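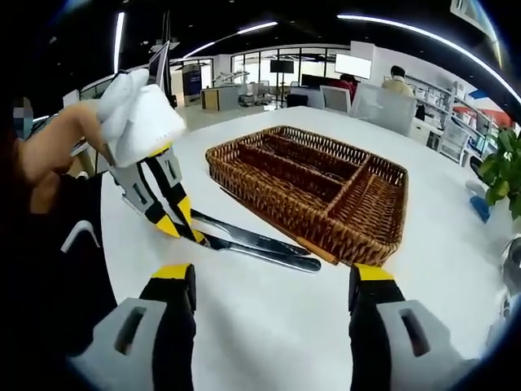 Seven rentals, one drawer

Ingegerd Moen moved to Reno in March. Seventh rental. "I own less every time," she says. Sold the couch, gave away 200 books, kept the silverware.

Why that? "You eat every day. I don't read every day." Laughs. Her landlord, Psarras, wanted the place furnished. She said no thanks - she'd rather buy slow.
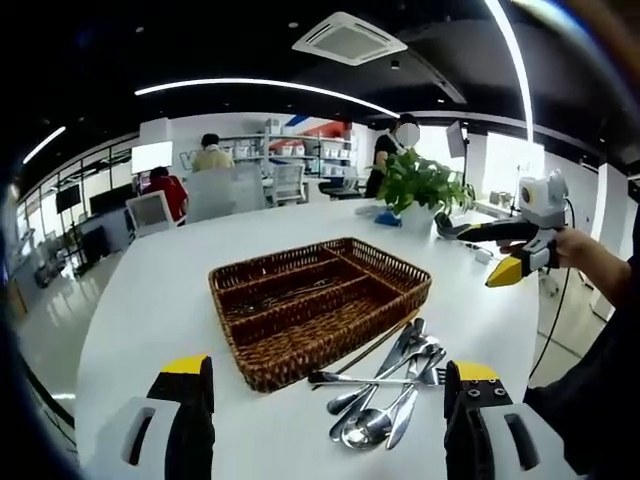
The kitchen gets unpacked first, always, then the bed. Boxes marked "misc" stay shut a month and then mostly go to the thrift store on Sorner. "If I forgot it I dont need it."

Worst move? Skilley, in the rain, third floor. "Never agian." She's staying put this time. Maybe. Lease is up in a year.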